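在家把一段编舞扒下来：我用了好几年的笨办法

更新于2025年10月19日

先说清楚，这篇写给已经会一点基本功、想自己跟着视频学舞的朋友。你可能上过几个月的街舞课，基本的律动、滑步、身体分离都碰过，可是一打开别人的编舞视频就懵：人家四个八拍跳完了，你还停在第一个抬手。我当年就是这样！后来在Darstead舞室上课，看老师怎么拆动作，回家自己试，慢慢摸出一套顺序。现在一分钟左右的编舞，我能一个人在客厅里扒完，跳得不一定多漂亮，但结构是对的，重拍是对的，去上课也跟得上了。

一、先只用耳朵

拿到视频，别急着站起来。戴上耳机，闭着眼睛把音乐听三遍。第一遍什么都不干，就听。第二遍用手在大腿上拍重拍，找到“一”在哪里。第三遍开始数八拍，嘴里小声念出来。

很多编舞并不从第一个八拍的“一”开始动，有的从“七、八”抢进来，有的等人声出来以后才给第一个动作。你把进拍点记在纸上，后面能省下一大堆力气。我的习惯是画一排横线，一条横线代表一个八拍，歌词里特别抓耳的字写在线的上方，鼓点突然停掉的地方画个圈。字丑没关系，自己看得懂就行。

如果歌不熟，可以多听几天，走路听，洗碗也听。等到你能把那段旋律从头哼到尾，动作进脑子的速度会快很多，这一点我真的怎么强调都不过分。

二、看整体，看方向

第二步还是坐着。把视频从头看到尾，只看一件事：身体朝哪边。正面、左斜、右斜、背面，在刚才那排横线下面标箭头。

接着再看一遍，只看脚。重心在哪条腿上，哪一步是真的踩下去，哪一步只是点一下。手先不管！手最抢眼，也最容易把人带沟里去。我以前总是先学手，结果每到转身就卡住，因为左脚该承重的时候我站在右脚上，硬转过去整个人歪成一根葱。

关于镜像：先弄明白你看的视频有没有翻转过。衣服上有字的话最好认，字是反的，就说明画面翻过了，你照着同一侧动就行。没有翻过的正面视频，舞者的右手在你的左边，这时候用播放器的镜像功能翻一下。我用的是Clekach，它可以镜像、调速，还能设循环的起点和终点，别的播放器有这三样也一样好使。

三、切小段，放慢速

现在可以站起来了。一次只扒一个八拍，太密的八拍再对半切，“一二三四”一块，“五六七八”一块。

速度从一半开始。半速下面音乐会变得很怪，像喝多了似的，不用理它，跟着自己的口令走。顺序是这样：

脚走对，三遍。
脚加上身体的方向和高低，三遍。
把手加进去，三遍。
最后加头和眼睛，再来三遍。

加起来12遍，听着多，一个八拍也就几分钟的事。每过一关就把速度往上调一点，半速、四分之三、原速。到了原速如果有哪一拍糊掉，退回去单抠那一拍，前后各带一拍连起来，别每次都从头跳。从头跳很爽，可是你会发现开头越来越熟，后面永远是烂的。

学完第二个八拍，马上和第一个接起来。接缝的地方要单独练：从前一段的“七”起，跳到后一段的“二”。编舞忘动作，十次有九次忘在接缝上。

四、给动作起名字

这一步我特别喜欢！给每个动作起一个傻乎乎的外号，比如“拧瓶盖”“踢猫砂”“撕快递”“关冰箱”。外号要带动词，念出来的节奏最好和动作的节奏一样。两拍的动作起两个字的，三连音就凑三个字。

练的时候把外号念出来，像念咒语一样。在Tekin那首歌上我扒过一段特别密的手部组合，怎么也记不住，后来编成一串外号，在厨房里等水开的时候念了两轮，第二天早上居然一拍没丢地跳出来了，高兴得在走廊里又跳了一遍。

外号还有一个好处，它能提醒你质感。“拧”和“抹”都是手在走，力气完全不一样，名字起对了，身体会自己跟上去。

五、定一个正面，定几个点

在舞室里我们有镜子，有把杆，有地胶的接缝，身体不知不觉就用这些东西认方向。回到家什么都没有，转一圈下来自己都不知道停在哪儿。所以要在家里给自己找定点。

正面选一面干净的墙，眼睛的高度找一个点，左斜和右斜各找一个。转身的时候头最后离开这个点，又最先回来，这样落点稳，人也不容易晕。点可以是开关，可以是门框，也可以贴一小块纸胶带。
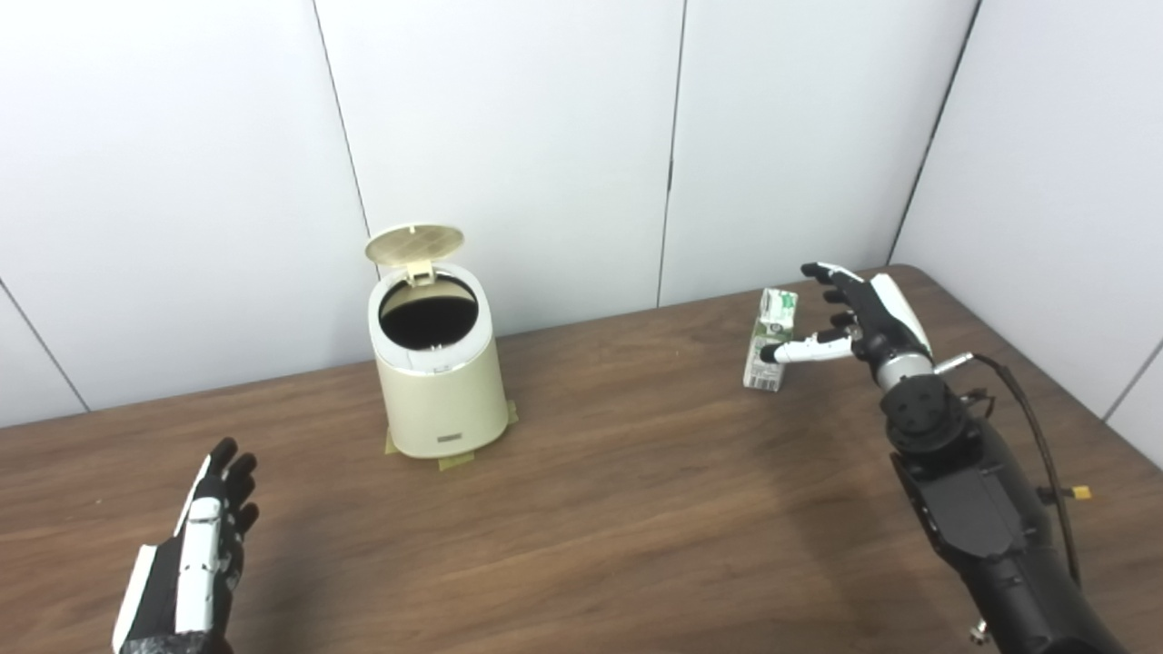
定点挑得好不好，练起来差别很大。太花的背景会让眼睛到处跑，纯白的一片又抓不住东西，头甩回来的时候视线是飘的。像照片里这样的白墙就挺合适，墙上有几道细细的深色接缝，中间偏右的那道几乎是直直落到桌面的，拿它当正前方的中线正好，收回来时鼻尖对着它，身体偏了马上就能感觉到。木桌上那个翻开盖子的奶白色垃圾桶也能用上，它在中线的左边，我会拿这种单独立着的东西当左斜的目标，练点头和手指的方向。定下来以后，整段编舞都用同一组点，中途别换。

没有镜子其实是好事。一直盯着镜子，头永远朝前，编舞里低头、侧看、甩头的部分就都丢了。

六、录下来，隔一会儿再看

原速能连着跳完以后，把手机架在胸口的高度，离自己远一点，要拍得到脚。连录两遍，录完先去喝口水，歇一歇再看。刚跳完就看，满脑子都是刚才的感觉，看不出问题。

看的时候和原视频并排放，一次只挑一样东西比。我一般按这个次序：

重拍有没有落在同一个地方。
蹲的时候够不够低，起来的时候有没有真的起来。
手停的位置是不是一样，尤其是手腕和手指。
不动的那几拍，是不是真的没动。

最后一条很要命。新手（包括当年的我）在停顿的时候总有小动作，拉衣服，晃肩膀，提前往下一个动作跑。停住的那一拍要像按了暂停键，下一拍出来才有劲儿。

改也是一次改一处，改完再录。全都想改，跳起来就会缩手缩脚。

七、最后关掉视频，再关掉灯

视频关掉，只放音乐，跳三遍。记不住的地方先别去看，跳个大概混过去，跳完再查。混的那一下很重要，脑子使劲找过一次的动作，查到以后会记得特别牢。

再往后可以把灯调暗跳一遍，桌椅提前挪开，转身多的段落幅度小一点。看不清自己以后，你会突然听见好多之前没注意的声音，镲片、呼吸、后面很轻的和声，然后身体就想去够它们。编舞从这里开始有一点像你自己的了，这是我整个过程里最享受的部分！

几个常被问到的小问题

一天练多久合适？我自己是20分钟一组，练两组，中间拉伸小腿和髋部。膝盖不舒服就停，当天改练手和头，坐着也能练。

楼下有邻居怎么办？跳跃全部改成踮脚，地上铺厚一点的垫子，音乐戴耳机听。垫子别太软，会崴脚。

穿什么鞋？平底、鞋底不要太涩，转的时候膝盖舒服。光脚也行，注意地板别太滑，袜子我不推荐。

七月份我用这套办法扒完了Prirkura那支群舞里自己的部分，第一次排练就能直接走队形。群舞要多加一步：在纸上把每个八拍自己站的位置画出来，左右是谁、前后隔几步，走位和脚步一起背。等动作熟了再补走位，脚下的重心往往得重新改一遍，那个过程我受过一次罪，之后都是一起学。

下次你刷到喜欢的编舞，先别收藏了事，挑里面最馋的那两个八拍，今天晚上就戴上耳机听三遍吧！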